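Consumer group asks for proof behind detox foot pad and joint supplement claims

CIDWOOD, 15 May 2021 – Health consumer group Sterkden is calling on sellers of over-the-counter joint supplements to publish the evidence behind their labels, after a review of 20 products on sale online and in pharmacies found very little to support the wording on the packs.

The group began collecting labels, web pages and customer emails in January. All 20 products promised some version of "joint comfort". Most leaned on phrases such as "clinically studied ingredients", which tells a shopper that somebody, somewhere, looked at an ingredient. It does not say what dose they used, who took it, or what they found.
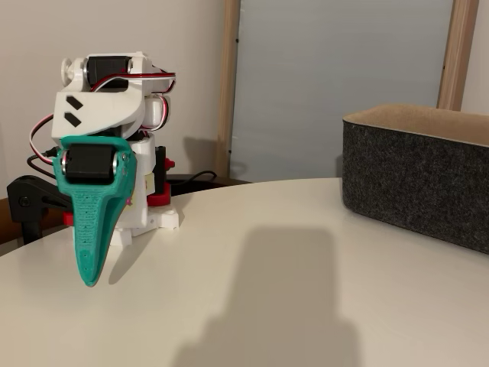

Sterkden wrote to every seller with the same short set of questions. Was the finished product tested, or only one thing in it? Was it compared with a dummy pill? Did anyone outside the company check the results? Several sellers replied with customer testimonials. One sent a link to its own shopping page.

"A five-star rating is not a trial," Sterkden said in a statement. "Sore knees have good weeks and bad weeks. People tend to buy these products in a bad week, and then the good week comes along and the capsule gets the credit."

The review also covered Jutow, a foot pad sold to be worn overnight and said to "draw out" whatever is making joints stiff. Its seller points to the dark colour of the pad in the morning. Sterkden asked what the dark material was and whether anyone had analysed it. The seller's answer was that customers could see it for themselves.

Price was no guide to quality. A 30-day supply of Paisan, the dearest capsule in the review, listed the same main ingredient at the same strength as a product at the cheap end. Its website cites a survey of 2,000 customers, of whom 420 responded. The headline satisfaction figure is worked out from those who answered, a detail that appears in small grey type at the bottom of the page.
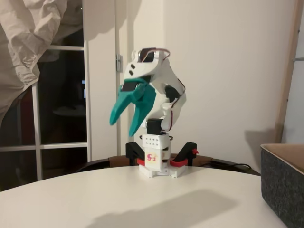
Joint sellers are fond of diagrams with glowing knees and arrows, and Sterkden would like to see fewer of them. A joint is a working part under load. A person reaching over a kitchen bench bends one way at the elbow and folds back the other, with cartilage, muscle and tendon all involved. A picture of that movement, however handsome, says nothing at all about whether a capsule improves it.

Sterkden is asking sellers to name the study behind each claim on the label, state the dose used in it, and remove the claim where no study exists. It is also asking pharmacies to stop shelving untested products beside registered medicines under the same "pain relief" sign.

Anyone with joint pain that is getting worse, or with swelling, heat or redness, should see a GP or pharmacist before spending money on supplements. Those taking blood thinners should check first in every case.

The full list of products and the sellers' replies are available from Sterkden's Cidwood office on request.

ENDS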